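Drostero scented candles – progress report for July

What a month! We poured 554 soy candles at the Coltstead workshop, and 541 passed our burn check. The cedar and orange blend finally holds its scent right down to the last inch. 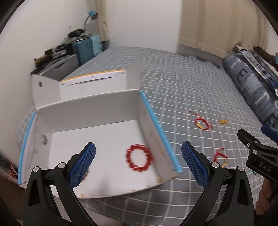
Red beaded bracelet in a white box

Your grant paid for the second wax melter, and we've used it nearly every day. Nine shops in Ondosside now carry the range, and two have already reordered. 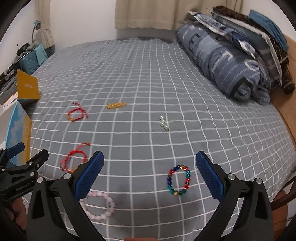
Bracelets and beaded pieces on a gray bedsheet with a white grid

Next up is the lavender batch – 29 testers are signed up and we can't wait to hear from them! We still need a better price on glass jars before fall.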